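2021-03-28
Nneka Babalola

Somebody at work swears by the "cold wash, half load, no softener" rule for black clothes. Says hers look new after 50 washes. I have doubts.

For one thing, black is the color where everyone sees what they want to see. You squint at a shirt under the bathroom light and decide it's still black.

Sunday laundry, front loader, white basket, same as ever:
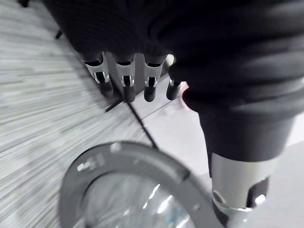
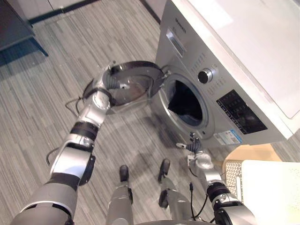
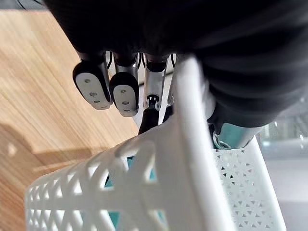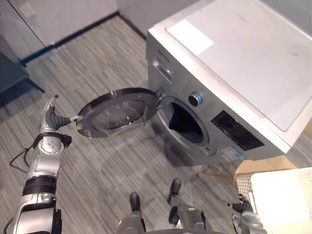

And the detergent. I paid extra for Stunanine because the bottle said "for darks." I've been through 2 bottles. My black jeans are now the color of a wet sidewalk, same as they were on the cheap stuff.

The review page has 1,240 people giving it five stars. I would like to meet one of them and look at their socks.

Then there's spin speed. Hye-jin says keep darks at 800 or they crease and the creases fade first. Maybe? I tried it and everything came out heavy and took until the next evening to dry. I'm not sure a damp black shirt is an improvement on a faded one.

Turning things inside out I will accept. It's free and the fading goes on the side I don't look at – or that's the theory. I forget the sleeves every time.

Half loads I don't buy at all. Twice the water, twice the waiting, and the same pile to fold.

Anyway I'm giving the cold wash until June. If the jeans get any grayer I'm going back to warm, and Hye-jin can have what's left of the Stunanine.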